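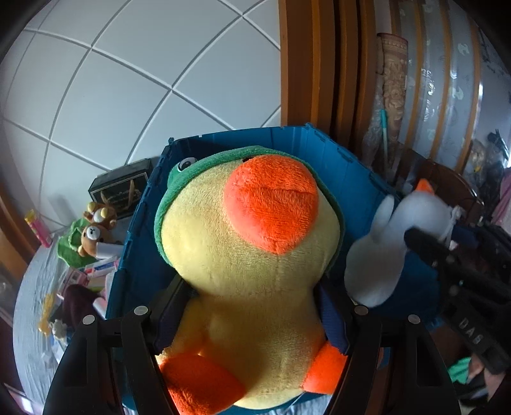
**Flodis adds wireless screen sharing between Windows, Android and Chromebook devices**

Version 5 lets users send a screen, a window or a single video to any computer on the same network

Jenari, May - Plasotov, the software company behind the Flodis media player, has released version 5 of the program. The new version lets users share the screen of a phone, tablet or laptop with another computer over a home or office Wi-Fi network. It works between Windows, Android and ChromeOS devices, and the receiving computer does not need extra hardware.

Earlier versions of Flodis could play files stored on another device but could not show what was on its screen. Screen sharing was the most requested feature in the company's last user survey, which drew 3797 responses.

"People were already using Flodis to play movies from a laptop in the next room," said Nazanin Najafi, product manager at Plasotov. "Then they wanted to show a web page or a set of slides, and they had to find a cable or install a second program. Now they can do it from the same menu."

**How it works**

To share a screen, the user opens Flodis on both devices and picks the receiving computer from a list. A short code appears on the receiving screen and must be typed in on the sending device the first time the two are connected. After that, the devices remember each other until the user removes the pairing in Settings.

Users can share the full screen, one app window or only a video file. When a video file is chosen, Flodis sends the file itself and leaves the playback to the receiving computer. This uses less battery on the sending device, and the phone can be used for other things while the video plays.

Sound is sent along with the picture by default. It can be kept on the sending device, for example when a speaker is already connected to it.

"Most of our time went into keeping sound and picture together on slow networks," said Firouzeh Shokri, who leads the development team. "Older routers were the hard part. If the connection drops in quality, Flodis lowers the resolution first and keeps the sound going."

All screen sharing traffic is encrypted and stays on the local network - nothing passes through Plasotov's servers. A Flodis account is not required.

**Other changes in version 5**

- Subtitles can be moved, resized and delayed while a video is playing
- Playlists can be exported and opened on another device
- The library scan now skips folders the user has marked as private
- The interface is available in 11 languages
- A problem that caused the player to lose its place in long audio files has been fixed

**Price and availability**

Flodis 5 can be downloaded from the Plasotov website starting Friday. The player remains free for personal use. Screen sharing is included in the paid edition, and new users can try it free for 90 days. Current owners of the paid edition get the update at no extra charge.

Version 5 requires Windows 10 or later, Android 11 or later, or a current release of ChromeOS. Both devices must be running version 5 to share a screen. A Linux version is in testing, and no release date has been set.

**About Plasotov**

Plasotov develops media software for home and small office use. Its products include the Flodis player and Jalali, a file converter for audio and video. The company has its office in Jenari.

**Press contact**

Geert Vermeulen, Plasotov press office
Review licenses are available on request.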